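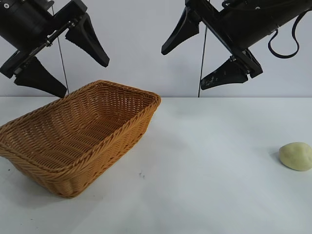
Every household I know has a basket problem, and mine is worse than most. A basket comes into the house full of something, fruit or bath salts or a hopeful arrangement of cheeses, and when the something has gone the basket stays. You can't put it in the recycling. You can't quite put it in the bin either, as somebody plainly went to some trouble over it. So it goes on top of the wardrobe with its relations. Put one on a bare white table, though, with a pale wall behind it and only a small yellow object for company at the far side, and it starts to look like a thing a person might have chosen. I found this annoying. I had come prepared to be told to throw mine away.

The telling was to be done by Ívar Hedegaard, who has spent 31 years mending, selling and occasionally refusing to sell wickerwork from a narrow shop in Stadotlow. The shop is called Laskowska, after the woman who had it before him. He has never changed the sign, on the grounds that people would only ask what happened to her. (She moved to the coast and took up bowls.)

Hedegaard doesn't believe in storage. He says the word the way other people say "timeshare". Storage, in his view, is what you do with things you have stopped looking at, and a basket used for storage soon turns into a lid for the stuff at the bottom. He once emptied a customer's log basket, brought in for a new handle, and found a christening card, two batteries and most of a jigsaw. The customer was delighted and asked him to put it all back.

"A basket is for carrying," he told me. "You fill it here, you empty it there. If it hasn't moved since Easter, it's furniture."

I asked about the one in our hall, which holds gloves. He asked how many of the gloves were in pairs, and I changed the subject.

What he does like to talk about is rims. Beginners, which is to say customers, look at the sides. Hedegaard goes straight to the top edge and runs a thumb along it like a man checking for dust in a hotel. The rim takes all the handling, he says, and a mean one will give up long before the rest.

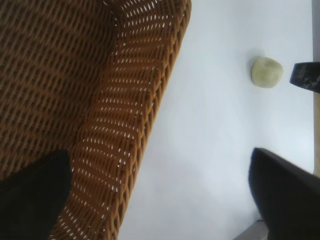
Worth a thumb: the braided rim, with light getting in where it can.

A thick coil with its strands wrapped over each other in chevrons will get a nod out of him. Gaps don't bother him in the least. People bring baskets in and complain that they can see light through them, and he explains, with what he considers patience, that they have bought a basket and may have been thinking of a bucket.

He is less patient with Fleruvance, the home fragrance people, who sell a wicker "moment" for the bathroom at a price he made me say twice. He is positively rude about Zimik, a tidying app my sister swears by, which wanted me to photograph everything I own and give each item a home. I gave up in the airing cupboard.

His own method has one step. Take down every basket, stand it on a clear table and leave it there until you want to carry something. The ones still standing there at the end of July can go to somebody with apples.

I have now done this. We are eating on our laps.

Last updated: July 2021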